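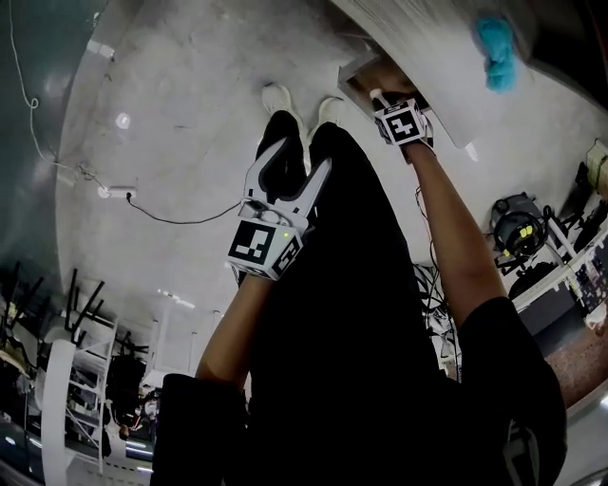
White sneakers, concrete floor, let's go.

OK, I've been promising a thread on old-fashioned sourdough rye for ages, so here it is. Get comfortable, I have a LOT to say about rye.

First thing: rye is not wheat, so stop kneading it like wheat! I fought with my dough for a whole winter before Eun-ji Shim told me to put it down and pick up a spoon. You stir it. It looks like wet cement and you'll be sure you ruined it. Keep going.

My starter is fed with whole rye and lives on top of the fridge. I feed it the night before and leave it 12 hours. Mine is named Skakley, after the street where I got the first jar (thank you again, Dae-han Kwon, it's still alive!!).

The flour I'm in love with right now is the dark rye from Endale. It's coarse and a little sweet and it smells like a barn in the best possible way. The medium from Gremamthorpe is great too if you want a softer slice, and I mix them half and half when people are coming over.
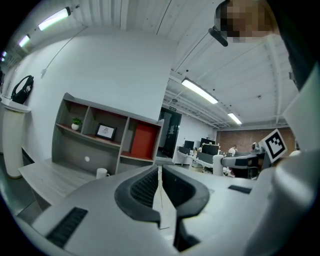
Then there's the soaker, which is my favorite part. Sunflower seeds, flax, and the heels of your last loaf, toasted and crumbled up, with boiling water over the top. Old bread in new bread! It makes the crumb so dark and moist – I can't go back to making it without.

Spoon everything into a greased loaf pan, smooth the top with wet fingers, and dust it with flour. When the flour starts to crack like a dry lake bed, it's ready for the oven. I love that moment so much that I keep going over to check.

Now the hard part. After it's baked, wrap it in a towel and don't cut it for 24 hours. I know. I KNOW. I cut one warm last August and the knife came out covered in paste.

Day 2 is good, but day 3 is when it really gets going. Slice it as thin as you can, add cold butter and radishes with a little salt. I could eat that for dinner all week (and I have).

Somebody asked what pan I use – it's a tall narrow one from Mollico, no lid, pretty beat up by now. Any loaf pan works, just don't fill it more than two thirds.

Next bake is caraway and a spoonful of molasses. If you've made one with beer in place of the water, please tell me how it went, I'm dying to try it!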